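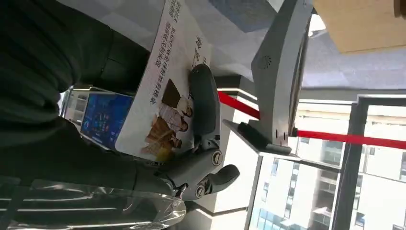 Figure 7.1 A printed brochure at the point of handover, with a wall-mounted display behind it.

Chapter 7
Printed Matter at Exhibitions and Service Counters

7.1 Scope of the chapter

Chapter 6 dealt with signs and screens, which are read from a distance by people who keep walking. This chapter deals with paper that is taken in the hand. It covers the single sheet, the folded leaflet and the stapled brochure, in that order, and ends with methods for estimating a print run. Business cards and order forms are left to Chapter 9.

The term handout is used throughout for any printed piece given to a visitor at no charge. A handout passes through four stages: storage, display, handover and retention. Most trade manuals treat only the second. The handover stage lasts a few seconds, and during it the sheet is held by two parties at once. What can be read in that interval depends on the size of the heading, the position of the main photograph and the stiffness of the paper.

7.2 Surface and stiffness

The brochure in Figure 7.1 is glossy white paper. Its heading and text run in columns along the upper portion, in black and blue, and a color photograph of three smiling people occupies the middle. The sheet bends slightly as it is held. A bend of this kind shifts the reflections on a coated surface and can hide a line of small type from a reader standing to one side. Uncoated paper reflects less light but gives duller skin tones in photographs. The choice between the two is taken up in Section 7.4.

Stiffness rises with thickness and with the number of folds. Fold direction also matters: a fold made against the grain tends to crack the coating, and the crack shows as a pale line through any dark ink.

7.3 The Bolmont count

The worked problems in this chapter use one set of records, kept by Noelia Benítez at the Bolmont housing fair in December. The Fundstead stand opened with 1295 brochures in stock. At closing, 482 remained, so 813 had left the stand. A further 40 were recovered from tables and bins in the hall, and these are entered as discarded.

Net retention is the number of pieces taken less the number recovered. For the Fundstead stand this is 773. The figure is an upper limit. Pieces thrown away outside the hall are not recorded, and a visitor who took two copies is counted twice.

The neighboring Montes stand used an unfolded sheet and kept no opening count. Its records are used in Problem 3 to show what can and cannot be recovered from incomplete data.

Terms introduced in this chapter: handout, handover, grain, coated stock, net retention, overrun.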